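Unit 2 handout, desktop strip-down and rebuild
Notes to go with the practical. Bring these to the bench, you won't remember it all.

Coming in late? Murdo Buchanan has the sign-in sheet. Bags under the side bench please, not in the walkway.

Before anything
Mains lead out. Hold the power button in for a count of five. Then case on its side, panel off, open side up. Strap on, clip to bare metal on the chassis, not to paint. Drinks stay outside, we had an incident in May and I'm not going over it again.

Look first. Don't touch for a full minute. Work out where the big lumps are: power supply, board, processor, memory, drive bays, any card. Rough sketch on the back of this sheet, label it. Sketches get looked at, they don't have to be pretty. 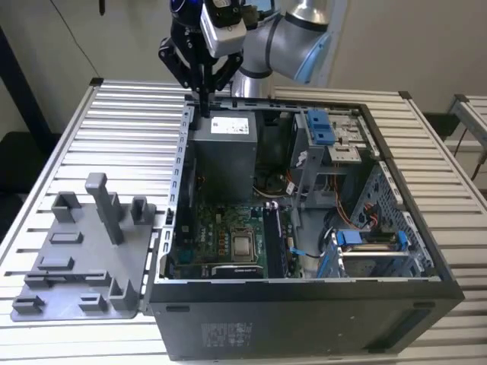
Power supply comes first in your sketch becuase everything else hangs off it. It's the boxy metal unit with the spec label. Find it, then follow the wires out of it. In this tower it sits in the upper left with the label facing up, so you can read it without taking anything out, and the fan is below and to the right with orange and yellow wires bundled round it. Copy down the wattage from your own unit's label. Never open a power supply. Not even an old one, not even one that's been on the shelf since last term. The capacitors inside can hold a charge and there is nothing in there for you to mend.

Wire colours (older ATX style, learn these)
Black - ground
Yellow - 12 V
Red - 5 V
Orange - 3.3 V
Purple - 5 V standby, live whenever the mains is on
Green - power on signal
Some makers do their own thing. If the colours look odd check the service manual before you put a meter anywhere near it.

Processor and socket
Cooler off: unplug its fan lead first, people forget, then loosen the screws a bit at a time, corner to opposite corner. If it won't lift, twist gently. Do not yank. Old paste sets hard and the chip can come up with the cooler.

Lever: push down, out to the side, then up. Frame lifts after that. Processor by the edges only. Fingers off the pads and off the socket contacts. A bent contact is a dead board more often than not.

Cleaning: lint-free wipe, isopropyl, work from the outside in so you don't spread it over the board. Paste smeared across the metal lid is normal when a cooler has just come off. Keep wiping until the cloth comes away clean. Henico wipes are in the blue tub, the Nisbet ones are for benches only, they leave fluff.

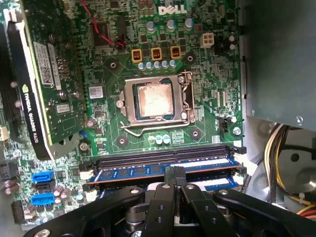 New paste: a blob the size of a small pea, middle of the lid, let the cooler spread it. Don't use a card to spread it, you get air pockets. Too much is messier than too little but too little cooks the chip. Ruaridh Farquharson will demo this once at the front, so watch.

Round the socket you should be able to name
- the retention frame and lever
- the cooler mounting holes
- the chokes (part of the voltage supply to the processor)
- the capacitors, tall and short
- the processor fan header and the four-pin power connector
Mix those last two up and you'll be hunting a fault for half the session. Four-pin power is the chunky square one.
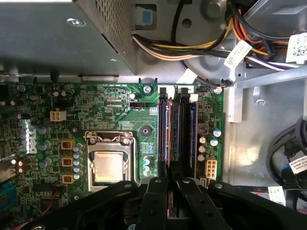
Fig. 3. Processor in its socket, cooler off. Supply wires run across the top.

Cables
Route before you refit. Nothing over the fan blades, nothing trapped under the cooler. Leave the labels on the cables, they have the part numbers and we need those for ordering from Brusus. Adeel Bangash does the orders, give him the number written out in full.

Screws
Keep them in the tray by where they came from. Case screws and drive screws look alike and are not. Don't force a thread.

Write up
Sketch, wattage, list of parts in the order they came off. 200 words on one thing you would do diferently. Hand in to Borghild Björklund, room 118, or leave it in the Jarkuldale tray outside her door. Marked out of 28.

Next time: memory, drives, first power on. Read the beep codes sheet before you come.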